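3.2 Household survey and response

Paper questionnaires on winter heating were delivered to 1,836 dwellings in Estotstead and the adjoining district of Illach. Completed forms were returned by 1,248 households. Each form covered the main heating source, the rooms kept warm overnight and any bills left unpaid at the end of the season. Forms were offered in two languages, and follow-up visits were coordinated by Beatrice Mushi.

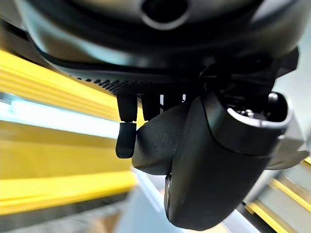
Which households were counted as under-heated?

Households were counted as under-heated if they reported leaving the main living area unheated on 20 or more evenings over the winter.

The threshold follows the earlier work of Roussel in Illach and was retained so that the two sets of results could be compared. Renters were more likely than owners to meet it, and the difference remained after household size was taken into account. Several respondents wrote in the margins that they had moved all activity into the kitchen. These remarks were coded separately.

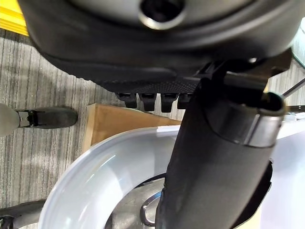

Figure 2. Rounded black part with textured lower strip.

3.3 Interviews

Solène Roussel conducted 17 interviews in June with respondents who had agreed to further contact. Interviewees were asked how they decided which rooms to heat, and whether neighbours or family had helped with costs. Labour and travel were funded under the Jitaru program.

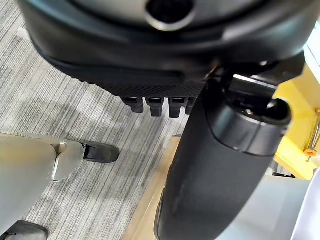
Figure 3. Black textured band and row of small tabs.

Transcripts were coded by both authors, and differences in coding were settled by discussion.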